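Hellwig Open Storage Box, Orange to Olive
April — by the Clerkuson product desk

The Hellwig is a large rectangular box with no lid, meant for a desk, a craft table or a low shelf. It holds the small stuff that otherwise spreads out over the table: cords, packets, spare parts, half-used supplies.

The outside goes from strong orange at the top to a yellowish olive green at the bottom. The rim is orange. The inside is pale gray-white, so dark items are easy to find.

There are no dividers. If you want sections, the Jilow insert set fits and is sold separately under item 3022. Most buyers leave the box open and put the bulky things at one end.

Wipe it clean with a damp cloth. Do not put it in the dishwasher or leave it on a heater — the color will fade. Please keep the load under 800 grams if you plan to carry it by the rim.

Sold singly or in cartons of 20. Orders of 100 or more ship from our Gulley warehouse and take a few extra days. Returns are accepted on unused boxes only.
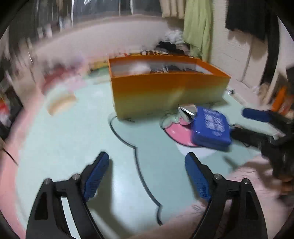
Hellwig box in orange to olive, on a pale mint-green mat with a blue package in front. Contents not included.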